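Qui sommes-nous ?

Lando Voyages, des séjours à pied et en train, préparés par des gens qui y sont allés

Bonjour et bienvenue ! Si vous êtes arrivé sur cette page, vous avez sans doute déjà feuilleté deux ou trois de nos itinéraires et vous vous demandez qui se cache derrière. Nous sommes une petite agence de voyages, nous organisons des séjours à pied, en train et parfois en bateau, et nous aimons tellement ce métier que nous avons tendance à répondre aux messages un peu longuement (on nous l'a déjà fait remarquer, gentiment).

Tout a commencé par un carnet de marche. L'un de nous rentrait de Stastham avec des horaires de bus griffonnés dans les marges, le nom d'une auberge où la soupe était servie jusqu'à dix heures du soir et le tracé d'un sentier côtier absent de tous les guides. Le carnet a été prêté à des amis, puis à des amis d'amis, et il est revenu avec des annotations de toutes les couleurs, des corrections, des adresses barrées, une recette de tourte. On s'est dit qu'il y avait là de quoi faire un vrai catalogue. Le carnet existe toujours, il est dans le tiroir du bureau et on le sort encore quand quelqu'un pose une question vraiment pointue sur la traversée des marais. 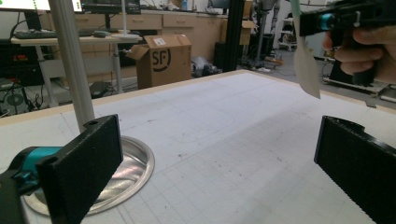
Aujourd'hui, le catalogue compte 26 itinéraires. C'est peu à côté de ce que proposent les grandes maisons, et cela nous va très bien : chaque parcours est refait à pied par quelqu'un de l'équipe avant d'être mis en vente, puis refait encore quand un lecteur nous signale un pont fermé ou un gîte qui a changé de mains. Nous avons retiré des séjours que nous adorions, simplement parce que la correspondance du matin avait disparu et qu'elle obligeait à attendre quatre heures dans une gare sans buffet.

Nos destinations

Stastham reste notre premier amour. La vieille ville se visite en une journée, mais nous conseillons d'en passer trois sur place pour avoir le temps de suivre la côte vers le nord, de prendre le petit train des collines et de revenir par le chemin des vergers. Au printemps, il faut s'attendre à du vent ! Les chambres du front de mer sont magnifiques et un peu bruyantes ; celles qui donnent sur les cours intérieures sont plus calmes et souvent moins chères.

Stullby, c'est tout autre chose. Un port de pêche, des maisons basses, une lumière d'automne dont nos voyageurs nous parlent encore des mois après leur retour. Octobre y est notre mois préféré : les derniers bateaux d'excursion circulent encore, les tables se libèrent dans les petits restaurants et les sentiers de la pointe sont presque déserts. Prévoyez de bonnes chaussures, la montée au phare est caillouteuse. On y mange le meilleur hareng fumé que nous connaissions, et nous avons comparé — sérieusement, avec des notes — dans tous les villages de la baie.

Enfin, il y a la vallée de Tyagi, la petite dernière. Nous avons mis longtemps à nous décider, le parcours demande une bonne condition physique et les hébergements sont simples : dortoir, repas en commun, douche à heures fixes. Les voyageurs qui en reviennent sont parmi les plus heureux de l'année. Le départ se fait à six heures du matin, à la fraîche, et la première étape suit la rivière pendant toute la matinée avant d'attaquer la forêt.
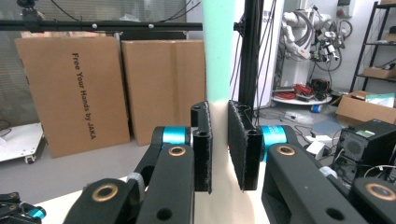
Notre façon de travailler

Nous partons toujours d'une conversation. Vous nous écrivez ou vous nous appelez, vous nous dites à quelle saison vous pensez, avec qui vous partez, si vous dormez bien dans les trains de nuit, si le petit dernier supporte les lacets de montagne. Nous vous envoyons ensuite une première proposition, et la suite dépend de vous. Certains la valident telle quelle, d'autres la retournent dans tous les sens pendant des semaines, et c'est un plaisir dans les deux cas.

Les groupes sont petits. Pour les séjours accompagnés, il y a toujours 2 guides, un en tête et un en queue, de sorte que les marcheurs qui s'arrêtent devant chaque orchidée ne soient jamais pressés par les autres. Pour les séjours en liberté, vous recevez par la poste un carnet de route imprimé, avec les cartes, les horaires, les numéros utiles et nos petites remarques (où remplir sa gourde, où ne surtout pas s'asseoir à cause des fourmis). Nous tenons au papier. Une carte pliée dans une poche fonctionne encore très bien au fond d'un vallon sans réseau.

Nous travaillons en direct avec les hébergeurs, sans intermédiaire. Nous les connaissons, nous avons dormi chez eux, nous savons lesquels font leur confiture et lesquels ferment la porte à vingt-deux heures précises. Quand une maison change, nous retournons la voir avant de la garder au catalogue.

Ce qui nous tient à cœur

Voyager lentement, d'abord. Nous privilégions le train chaque fois que c'est possible, même quand il faut changer deux fois, et nous ne vendons aucun séjour de moins de quatre nuits. Nous évitons aussi les semaines de grande affluence à Stastham, où les habitants ont déjà bien assez de monde sous leurs fenêtres au mois d'août. 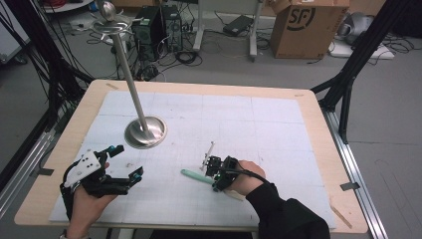

Nous aimons aussi rendre un peu de ce que nous recevons. Sur chaque réservation, une part va à l'entretien des sentiers que nous empruntons, et une fois par an toute l'équipe ferme le bureau pour aller débroussailler. L'an dernier, nous avons dégagé 300 mètres de l'ancien chemin muletier au-dessus de Stullby. Nous avions des ampoules plein les mains et on en garde un souvenir formidable ! Les clients qui le souhaitent peuvent se joindre à nous, le repas de midi est offert et il est généreux.

La lettre de Lando

Nous envoyons chaque mois une lettre à nos 1,000 abonnés. On y parle de la floraison des landes, d'un café qui vient d'ouvrir près d'une gare, des travaux sur une ligne, d'un livre emporté dans le sac et terminé sous la pluie. Les lecteurs nous répondent beaucoup et plusieurs variantes du catalogue viennent directement de leurs suggestions, comme le détour par les salines ou la nuit à la ferme sur le parcours de Tyagi.

Nous rendre visite

Le bureau est ouvert le matin de neuf heures à midi, et l'après-midi sur rendez-vous. Il y a du thé, une grande bibliothèque de cartes que vous pouvez consulter aussi longtemps que vous voulez, et toujours quelqu'un pour vous raconter sa dernière traversée. Si vous venez en train, prévenez-nous de votre heure d'arrivée, nous vous indiquerons le raccourci par le jardin public. Pour une première question, le formulaire de contact suffit ; nous répondons sous deux jours ouvrés, un peu plus lentement pendant les semaines de repérage.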